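Dosard Sidness — Staff Pages
Gallery: The Hand Tools at the Packing Bench
Posted 29/04/2023

Most of you have walked past the desk by the north stairs and wondered why grown adults were moving things in and out of bins with a pair of pincers. Several of you have asked. One of you asked if it was physical therapy. It's the Görtz project, which was announced in March in an email with a very long subject line, and which is meant to teach the packing arms to pick up small items without crushing them, dropping them or putting them in with the wrong order.

The arms learn from us. Someone at the desk holds the gripper, does a job the ordinary way, and the camera on the tool records how it was done. Skuminier (the software, not a law firm) collects the recordings and sorts them. The target is 2000 usable recordings before the first arm is let anywhere near a customer's parcel. Usable is the important word in that sentence. We have learned a lot about that word.

I work the packing line and have done my share of shifts on the tool. What follows is a small gallery and my own notes, which the project team has read and asked me to make more upbeat. I have added an exclamation mark further down.

The desk

It's a desk. It has a pale wood-grain top and a round cable hole, and whoever ordered it was clearly expecting it to be used for email. You stand at it, pick up the tool, and spend the first few minutes discovering that your hand is much cleverer than you ever gave it credit for. Closing your fingers on something is easy. Closing two flat pads on something, at the right angle, with your wrist where your wrist doesn't want to be, takes practice.

The pads are the part that does the touching, so they're the part to look at before you begin. On the left one the rubber has torn and a strip of it curls away from the face. The right one has a smooth, whole face. Behind them are the dark linkage arms, with brass-colored eyelets at the pivots, which are easily the most handsome thing on our floor.

Open jaws over bare desk. Every recording starts with a moment much like it, and so does every argument over who goes next.

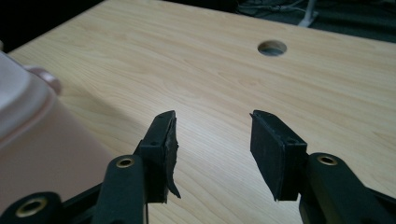
What has changed on the line

Less than the posters promised and more than I expected. Nobody's job has gone anywhere so far. What has happened is that two people per shift come off packing to work the desk, and the rest of us pack a little faster and complain a little more. The rota now has a column for it. The column is called "Demo," and for the first week people thought they were being asked to give presentations.

The pay question came up at once. Desk time is paid at the packing rate plus the bonus you would have made on the line, which took three meetings to settle and should have taken one. If your slip doesn't show it, go to the office and bring the slip.

The odder change is that we have started to notice how we work. After eleven years of putting things into boxes I had no idea that I turn every item label-up before I let go of it. The software noticed. It asked, in its way, if the turn was part of the task. I said it was. I have been thinking about it ever since.

There is also the matter of style. Recordings from the fast packers turned out to be hard for the system to follow, and the steady ones did better. You can imagine how this was received by the fast packers.

Bins and small things

Bin work makes up 70 percent of the recordings on the plan. Bins look simple and they aren't! (There it is.) They have rims, rounded corners and walls you can bump a knuckle on, and the tool has knuckles too. Coming in over the rim is a different movement from coming in along the desk, and both need recording, from plenty of starting positions, including the awkward ones.

Round items are the ones people grumble about most. They tilt, they lean on the wall, and they offer you an edge that is never the edge you wanted. My advice is to slow down and open the jaws wider than feels polite. 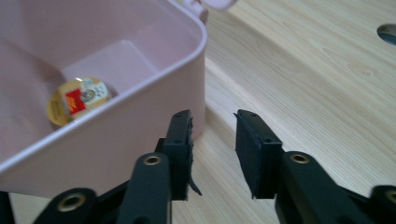 Pink bin on the desk, with what looks like a roll of tape inside.

A few practical notes

Desk sessions are capped at two hours. Your forearm will tell you before the clock does, and you're allowed to listen to it.

If you notice a pad with loose rubber, write it in the desk log. Don't trim it with the box knife. Don't trim anything with the box knife.

Talking at the desk is fine. The recordings carry no sound, and I checked this twice after my first session.

Anyone who would prefer not to do desk shifts can say so to their shift lead and stay on the line. A few people have, and the rota has survived.

One of the managers worked out on the whiteboard that, at the speed of our opening week, the arms would be ready to pack unsupervised in 2063. We have sped up since then. The whiteboard has not been wiped, and I would ask whoever keeps drawing the little robot with a walking stick to please leave room for the break times.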